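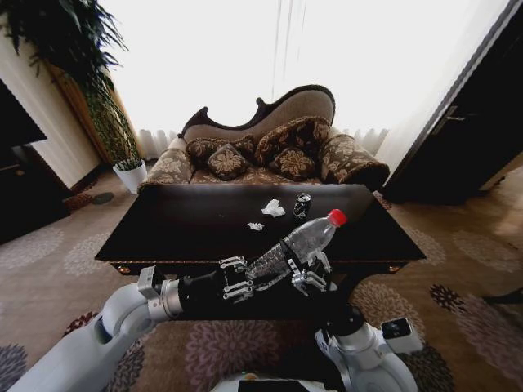
Marisol Ocampo, Secretary to the Members' Meeting

Weneck Savers' Circle
Minutes of the November meeting

The meeting was opened at 18:40 by the chair, Mr Cárdenas. There were 68 members present and apologies had been received from the Pastcombe group, whose train was cancelled. The chair reminded members that the Circle does not give financial advice and that what is said in the meeting is the opinion of the person who says it.

1. Minutes of the last meeting

The minutes were accepted with one correction. Under item 4 it was written that members "may" keep their own recovery words. It should be "must". I apologise for this mistake, it was mine.

2. The digital coin holding

Mr Cárdenas explained the present situation for the newer members. The Circle keeps most of its common savings in an ordinary deposit account, and a small part in digital coins, which was decided by vote two years ago. The value of this small part has gone up and down very much since the summer. He did not want to discuss whether the price will rise. He wanted to discuss how much of such movement the members can accept.

A long discussion followed. One member from the Pitodura Road group said that her members had joined for the deposit account and do not look at the coins at all, and they would sleep better if the coins were sold. Another member answered that the rules limit the holding and that the limit has never been passed. He asked that the limit should be left alone and the subject closed for one year.

It was asked from the floor if the holding could be changed into a stable coin, which follows the value of a normal currency. The chair said that this is possible but then the Circle depends on the company which issues the coin, and we would have to read its reserve reports. Two members said they had tried to read such reports at home and found them difficult.

Proposal A, to sell the whole holding, was put to the vote and was not carried.
Proposal B, to keep the holding and to review it every three months in place of every twelve, was carried by a clear majority.

3. Move to a new exchange

The contract with the present exchange ends in spring. The working group had compared two offers and recommends the smaller one, for these reasons:

The withdrawal fee is fixed and does not depend on the amount.
The coins of clients are kept in separate wallets from those of the company.
There is a telephone line, answered by a person until 20:00.

Against this, the smaller exchange has existed only for a short time and its accounts for the first year are not yet published. I asked that this is written clearly in the minutes, and the meeting agreed.
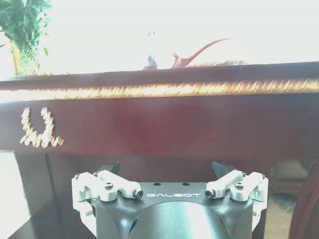
The working group will therefore wait for these accounts before any contract is signed. Until then nothing is moved. If the accounts are not published by the end of February, the working group will come back with a third offer, and the present exchange will be asked for a short extension — they have said by telephone that this is possible, but we do not have it in writing.

4. Who can approve a transfer

At present two signatures are needed out of three. Since one of the three signatories will be abroad for the winter, it was proposed to have five signatories and to need three of them. Some members were afraid that this makes an urgent transfer slow. The chair replied that in the history of the Circle there was never an urgent transfer, only transfers which somebody called urgent.

Carried. The two new names will be chosen at the next meeting. Members who are interested should write to me before then.

5. Fees and tax papers

The yearly fee stays at 60. The joining fee stays at 100. The Circle has now 227 members on the register, but several of them have not confirmed their address and they will not receive the tax statement if they don't do it. The statement for the coins comes separately from the statement for the deposit account, and both are needed.

6. Other matters

A member reported a message which pretended to come from the Circle and asked for her password. We never ask for a password, by message or by telephone. Please send such messages to me and do not open the link.

It was asked if the meetings can begin later. The chair will ask for opinions by letter.

The meeting was closed at 20:55.

Actions
M. Ocampo: correct the last minutes; letter about the starting time; reminder about addresses.
Working group: accounts of the new exchange; extension in writing from the present one.
Mr Cárdenas: first three-month review of the holding.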